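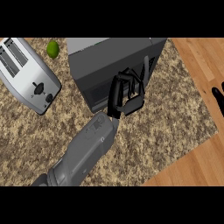
Relar — grasp and motion planning for arms with multi-fingered hands

Hi, and thanks for stopping by! Relar is the planner I've been building at Stostora, and it's the tool I wish I'd had when I was hand-tuning finger joints until two in the morning. You give it your arm, your hand and a scene, and it gives you back a path that gets the fingers where they need to be without knocking over everything on the way in.

I care most about the last few inches. Plenty of planners will swing an arm across a room just fine, then get clumsy as soon as there's a microwave door on one side and a toaster on the other. Relar plans the wrist and the fingers together, so the hand can start curling while the arm is still moving in. You can watch it think in the viewer, scrub back and forth, and drag the target around if you don't like what it picked (I do this a lot, and it's weirdly relaxing).

What you get

The planner itself, as a library and as a command line tool
The scene viewer, with contact points and joint limits drawn on the model
A starter pack of 80 household objects, from small fruit up to countertop appliances
393 saved reach problems you can run overnight to see if your changes broke anything
Hegedűs, my little importer for robot description files, which fixes flipped axes and missing collision shapes and complains loudly about the rest

About clutter

Small stuff matters more than you'd think. A lime sitting next to an appliance is easy to ignore until a knuckle clips it, so Relar keeps every object in the collision check, even the tiny ones. You can mark an object as okay to touch, okay to push, or hands off. I'd start with everything on hands off and loosen it from there.

Running it

Version 2 needs a regular desktop with a decent graphics card. A laptop is fine for planning, but the viewer gets choppy with big scenes. It talks to Firnance, our simulator, right out of the box, and there's a plain text format if you use something else — the reader is short and you can copy it.

Known rough spots

Soft things like towels and bread bags are treated as solid blocks. Doors and drawers work, but you have to tell Relar where the hinge or the slide is. Two arms in one scene will plan one after the other, and I'm still working on doing both at once. Thin fingers near vent slats can also make the contact display flicker. It's only a drawing bug and the path itself is fine.

Ordering

Ask for part 1851 for a single seat. Lab and classroom licenses use the same download with a different key, so you can start with one seat and add people later. Updates are included, and the next one is planned for August.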